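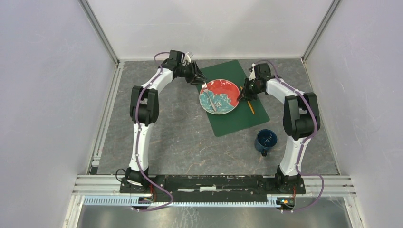

Jostthorpe Families Listening Line
Report to the Fundholm small grants programme, months one to six
September 2024

We were asked to say what the money has done so far. The short version is that the line is open, people ring it, and we are less sure than we were in March that ringing it does them much good.

The grant pays for a phone line and a weekly drop-in for parents and grandparents whose families have moved here from abroad, many of them in the last few years. Calls are taken in four languages. The bid said demand was "overwhelming". We wrote that, and we would not write it again. There were 802 calls in the period. Of those, 478 lasted under three minutes, and most of the short ones were people wanting a school admissions number or the opening times of the clinic. We have counted them because the monitoring form asks for all calls, but they should not be read as mental health support.

The longer calls are a different matter. Sleep, money, children who will no longer speak the home language, a parent ill in another country. Listeners are trained to hear people out and pass them on to the right service. The passing on is where it goes wrong. The local talking therapies service accepts our referrals and then offers an English-language questionnaire by text message. Of the 22 people we referred, nine had a first appointment by the end of August. We don't know how many went back for a second.
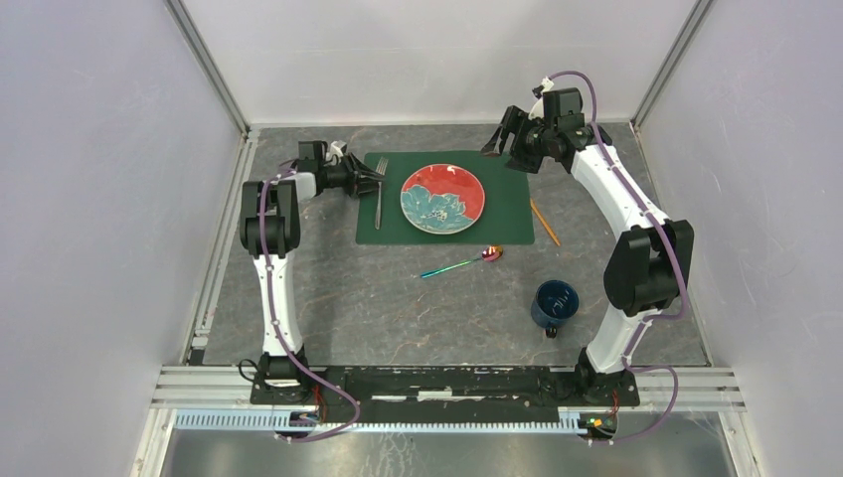 Drop-in attendance has been poor on paper and better in the room. Between five and eight people come, usually the same ones, and they stay for two hours. The outcomes scale we agreed to use is filled in at the start and end of each block, and the scores went up. We would be careful with that. People who were getting nothing from it had stopped coming by the time the second form was handed out, and several of those left told us they ticked the higher boxes to be polite.

Visau supplied the call logging software. It has dropped records twice and can't separate repeat callers from new ones, so the figure of about 100 individual households is our own estimate from listeners' notes. The translated leaflets from Urbonaitė arrived late but read well, and have been reprinted once.

Spending is slightly under budget, mainly on interpreter fees. We ask to move the underspend into paid time for someone to go with callers to their first appointment. We can't promise it will work. A third leaflet, as planned in the bid, seems to us a worse use of it.

The next set of figures will leave out calls under three minutes, unless you tell us otherwise.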